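Why Does Bread Rise?

Cut a slice of bread and look at the side of it. It is full of holes. Some are as small as a pinhead and some are big enough to lose your butter in. Every one of those holes was once a bubble of gas.

Where does the gas come from?

Most bread is made from four things: flour, water, salt and yeast. Yeast is alive. It is a kind of fungus, which makes it a distant cousin of mushrooms, but each yeast is only a single cell. You would need a microscope to see one.

The dry yeast in a packet looks like tiny brown grains. It is still alive, but it is resting. When it gets warm water it wakes up and starts to feed.

What does yeast eat?

Yeast eats sugar. You might think there is no sugar in plain bread dough, but there is. Flour is mostly starch, and starch is made of lots of sugar pieces joined in long chains. When flour gets wet, helpers called enzymes begin to snip the chains into short pieces. The yeast takes in the pieces and gives off two things, a gas called carbon dioxide and a little alcohol. This is called fermentation. The alcohol nearly all leaves the bread in the oven.

Carbon dioxide is the same gas that makes soda fizzy. You also breathe it out. 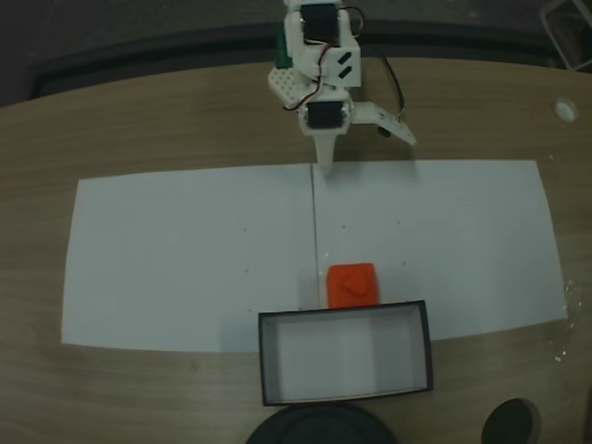
Why doesn't the gas just float away?

In a glass of soda, the bubbles go up to the top and pop. In dough they get stuck. Wheat flour has proteins in it that join together when they are wet and make something stretchy called gluten. Kneading means pushing, folding and turning the dough, and it helps the gluten link up into a kind of net. The gas pushes on the net from inside and the net stretches, like a balloon. The whole lump of dough gets bigger.

Rice flour and corn flour do not make gluten. Bread made only from these needs something else to hold the bubbles in.

Warm or cold?

Yeast works fastest when it is warm. In a cold kitchen the dough may take hours longer to rise. In the refrigerator it still rises, but very slowly, and many bakers leave it there overnight to get more flavor. Water that is too hot will kill the yeast, and then the dough stays flat.

What happens in the oven?

At first the dough grows quickly. Gas gets bigger when it is heated, so the bubbles swell, and some of the water turns to steam. The yeast works hard for a few minutes and then it gets too hot and dies. The gluten and starch set firm around the holes. The outside dries out and turns brown, and that is the crust.

Try it: blow up a balloon with yeast

You will need a small empty bottle, a balloon, a packet of dry yeast, a spoonful of sugar and some warm water. Ask an adult to check that the water is warm and not hot.

Pour the water into the bottle until it is a quarter full. Add the sugar and the yeast and swirl it gently. Stretch the balloon over the neck of the bottle. Leave it somewhere warm and come back in an hour.

Now do it again with no sugar. Which balloon got bigger?

Words to know

Enzyme: something that helps a change happen faster in a living thing or in food.
Fermentation: what yeast does when it turns sugar into gas and alcohol.
Gluten: the stretchy stuff in wheat dough.

Written by Bernadette Oyelaran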